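Does washing-up liquid ruin a cast iron pan?
Posted by Brayan Mamani in May

My Arboleda pan has gone dull since I started using washing-up liquid on it. Have I spoiled it?

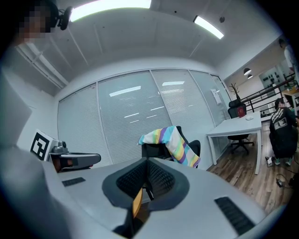
On the surface, this morning

Rongrong Jiang
No, a drop of liquid is fine. Don't soak it - dry it on the hob, wipe on a thin coat of oil and bake it upside down for an hour.

Cliltex208
Mine never sees soap. Salt and kitchen roll.

Related
Rust spots on a griddle
Which oil for seasoning?
Descaling a Jerketti kettle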